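Nicanor Arellano
A thread about washing dishes by hand, and what I learned after moving to a flat with no dishwasher. I will try to keep it short.

My old building had a machine for everything. The new kitchen has one sink, one window and hot water that comes slowly. In the first week I was angry every evening at 9.

My first mistake was the order. I washed the pans first, to have the worst work behind me. After that the water was gray and the glasses came out with a film on them.

Now I go like this: glasses, then forks and spoons, then plates, then the pans. My grandmother did it this way all her life, and I never asked her why.

Second mistake: too much soap. I bought a big bottle of Hultitz because it was on sale and I used it like shampoo. One small spoon in the basin is enough for the dishes of two people. The bottle has lasted since March.

Third mistake was the towel. I dried everything at once with the same cloth, and by the last plate the cloth was wetter than the plate. Now I let plates stand in a rack overnight and dry only the knives and the glasses.
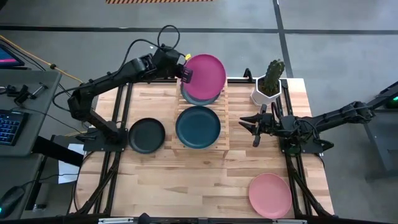

Kirsty Rennie replied that the rack is fine for plates but she would never leave wooden spoons standing in it, she lays them flat on a towel near the window, otherwise the ends go dark after one winter.

I looked at my spoons after reading this. Two of them are dark at the end. Thank you, Kirsty, I am a little ashamed.

About the racks, as many people asked. Metal ones with a coating are easy to clean, but when the coating breaks you get rust spots. Wooden ones are kinder to the edges of plates, but you must let them dry too – I turn mine upside down on Friday and leave it on the balcony for the day.

Price: I paid 14 for mine at a street market. In the Tramura shop I saw one for 32 and I could not find the difference, even when I held it in my hands.

Some of you wrote that a dishwasher uses less water. I believe it, when it is full. We are two people and we own 6 plates. It would be full on the third day, and we would be eating from the pan.

I did not expect that I would begin to like it. I put on the radio, I wash, I look at the street. It takes the length of the evening news.

Next I want to write about cast iron, but first I must save the pan I have. Jessie Kerr has promised to send me her method with salt and potato.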